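Home | Issues | Authors | Submit | Contact

3.2 Portion size and what people say they ate

Households in Gulska and Skelov filled in the snack diary for 2 weeks in May. We asked for every packet, bar or piece of fruit eaten between meals, with the time. 108 households sent back a usable diary. The rest left out times, or filled in the whole thing in one sitting (same pen, same slant, easy to spot).

Evening snacks were under-reported. Morning ones less so. When we matched diaries against the saved wrappers, the gap was widest after 9 pm -- people remember the coffee break, they don't remember the handful in front of the TV. Same pattern in both towns, though Skelov diaries were tidier overall. Single-serve packets did better than shared bags in teh matching, as expected from Ebihara's earlier pilot.

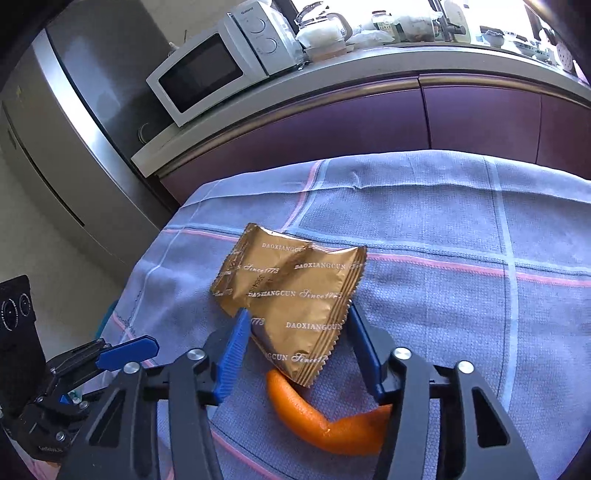 Figure 4. Snack packet, gold foil, sealed edges.

Wrappers were sorted by energy per pack, with 100 kcal as the lower cut. Anything under that went in the "small" group. Small packs were the ones most often left out of the diary, wich matters because they were also the ones most often eaten in pairs. A 900 kcal family bag gets written down. Two little ones don't.

Shared bags stay a problem. No good way to split them between family members after the fact. We tried equal shares, then shares by age; neither matched what the parents told us on the phone. Left out of the totals in Table 5, kept in the appendix.

Related items
Aydoğan school lunch survey: first results
Weighing leftovers at home, a short guide
Clolier diary forms, revised

Comments (2)

mreader: Did you ask about drinks too? Half my evening calories are juice.

Miyuki Ebihara: Drinks were a separate sheet, see section 3.4.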